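Nondale Opens the Doors, Briefly

The Nondale bindery holds its open day once a year, on a Tuesday, which keeps out anyone with a job. I went on 2023-06-13 with a sandwich and low expectations, and only the sandwich let me down.

The building sits behind the old feed store and has the kind of parking lot where every space belongs to somebody named on a small sign. I parked 600 yards away and walked back past all the signs. At the door a woman gave me a sticker that said VISITOR and another that said GLUE ROOM. I asked if that was the order of the tour. It was a fire rule, she said, and I would be asked to show it. I never was.

Nondale mostly repairs books for libraries, plus a sideline in family Bibles and the odd cookbook that has lived too near a stove. Our guide, Ignacio Lucero, has been there long enough to have opinions about thread. He prefers linen. He spent a good while on why, and a man behind me began eating mints.

The first stop was the sorting room, where damaged books come in and get a paper slip saying what is wrong with them. The slips are blunt. "Dog," said one. "Bath," said another. A third just said "Again."

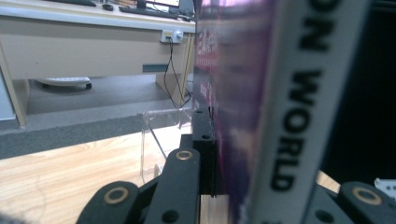
From sorting, the books go to what Lucero calls the front desk and everyone else calls triage. A broken hinge is a quick job. A full rebinding takes weeks, most of them spent waiting for something to dry. The library pays by the job, so the waiting is free, and Lucero seemed to feel this was the wrong way around.

Then came the sewing frames, easily the best part. You sit sideways to the thing, one arm behind the cords and one in front, and pass the needle back and forth to yourself like a person mailing letters to his own house. We were invited to try. I sewed one section of a blank notebook to another section of the same notebook, upside down. It was passed around as a teaching aid.

The big cutter, a Vevitz, has its own room and its own bell. It weighs 775 pounds and came in through a wall, which was then put back. Lucero trimmed a stack of scrap for us and the mint man applauded. After that we were allowed to keep the trimmings, and I am sorry to say that grown adults lined up.

Lunch was on the schedule as "refreshments," meaning a coffee urn and a plate of lemon bars guarded by a sign asking us to eat them well away from the tables. There was nowhere to stand that was well away from the tables. We ate in the hall, facing the same direction, like people waiting for an elevator.

The afternoon talk was on paste. There are two schools, wheat and rice, and the town of Prikham, where the rival bindery is, went over to rice years ago. This was reported to us in the tone you'd use for a cousin who had joined a band. Wheat paste has to be cooked fresh, stirred the whole time, and pushed through a sieve. It keeps for a few days in the refrigerator, next to somebody's yogurt, in an identical tub.
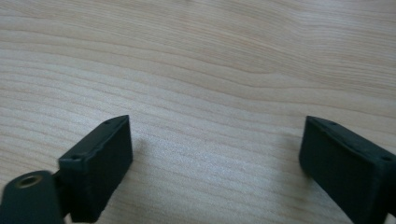

Wan, who had come with me and sat through the talk without moving, said on the way out that she had used rice paste for years and never had a book come back, and that the real trouble with wheat was silverfish, who think of it as dinner. She hadn't brought this up during the questions. She said she had wanted to get to the gift shop before the rush.

The gift shop is a folding screen with a shelf behind it. Notebooks are 8 dollars, bone folders a little more, and a roll of linen thread costs enough that I now understand why it was discussed for so long. I bought a notebook and asked for one sewn by the staff.

The open day runs again next June. Parking is limited to people on the signs.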